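3.2 Seating fabrics and household reports of wear

The household survey asked people to describe the main seat in their living room, how old it was, and what had gone wrong with it. We received 1,294 usable returns from Wotendale and Wullham. Returns were treated as usable if the respondent had filled in the age of the seat and at least one of the wear questions. Where a household had more than one large seat, we asked them to report on the one used most often in the evening.

Most respondents did not know the fiber content of their covers. This was expected, as the label is often sewn under the base or has been removed. We therefore asked for a plain description of the cover (woven, knitted, pile, leather or coated) and its color, and coded these answers by hand. Answers such as "normal fabric" or "sofa material" were coded as woven only when the respondent had also said that the threads could be seen or felt. The rest were left uncoded and do not appear in the results for cover type.

Wear was reported under four headings: pilling, fading, thinning and seam damage. Pilling was the most common complaint for woven covers and was usually placed at the front of the seat cushion. Fading was reported more often in Wullham, where many of the homes have large windows facing south, but respondents there were also more likely to own a dark cover, and the survey cannot separate the two effects. Thinning was reported mainly on the arms. Several people wrote in the margin that the arm had worn through while the seat was still sound.

Mixed gray weaves need a separate word. These are fabrics in which light and dark yarns are combined so that the surface looks slightly speckled at close range and plain gray from across the room. They were popular in both towns. Respondents who owned them reported fewer stains than owners of plain covers of a similar age, but they reported pilling at nearly the same rate. We think the likely explanation is visual. A small mark on a speckled ground is hard to see, while a pill stands up from the surface and can be felt with the hand. This agrees with Siriwardena, who found that owners of mixed weaves tended to judge their covers by touch and owners of plain covers by sight.

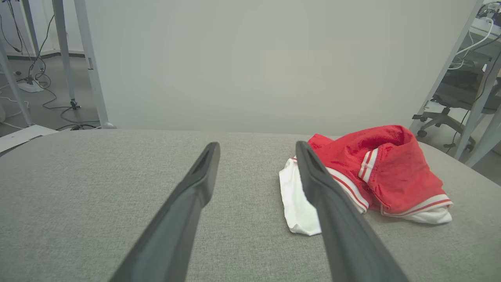 Figure 4. Light gray woven upholstery with a speckled texture.

The home visits were meant to check how far these reports could be trusted. We visited 48 households, chosen so that each cover type and both towns were represented. Each visit took place in daylight. The visitor examined the seat, the arms and the back, and graded each area on the scale used in the laboratory part of the study, where a new fabric scores 100. The visitor had not seen the household's survey return and did not discuss the condition of the seat with the owner until the grading was finished.

Agreement was good for seam damage and for thinning. It was weaker for pilling, where owners tended to report less than the visitor found. In 16 of the homes the owner had written that there was no pilling and the visitor graded the seat cushion as lightly or moderately pilled. Most of these owners, when shown the area, said that they had noticed the roughness but had thought of it as part of the fabric. Two used a fabric shaver and did not count pilling as wear because it could be removed.

Cleaning habits were harder to compare. The survey asked how often the seat was vacuumed and whether the covers had ever been washed or treated. Many owners answered the first question with what they meant to do – "every week, more or less" – and gave a lower figure during the visit. We have kept the survey answers in the main analysis and report the corrected ones only for the visited homes. Washing was rare for fixed covers, as one would expect. Among owners of removable covers, a little more than half had washed them at least once, and the most common reason for not doing so was fear of shrinkage.

There was no clear link between how often a seat was vacuumed and how much pilling was found on it. There was a link between pilling and the number of people who used the seat each day, and a stronger one between pilling and the clothing worn. Households in which someone regularly sat in work trousers or jeans had lower grades on the front edge of the cushion. We did not ask about clothing in the survey itself, and this result rests on the visits alone. It should be treated with caution until it can be repeated with a larger group.

The shape of the cushion also seems to matter. Seats with a rounded, well padded front edge were graded higher at that edge than seats with a firm square one, even when the covers were of the same type. A square edge takes most of the rubbing along a narrow line, and the weave opens there first. The Clernureo test rig does not reproduce this, because samples are clamped flat over a thin felt. We return to this in section 5, where the laboratory grades are compared with those from the homes.

Pets were present in many of the visited homes, and claw damage was recorded separately. It was almost always found on the outside of the arms and the rear corners, areas that showed little other wear. Leaving it out did not change the order in which the cover types were ranked.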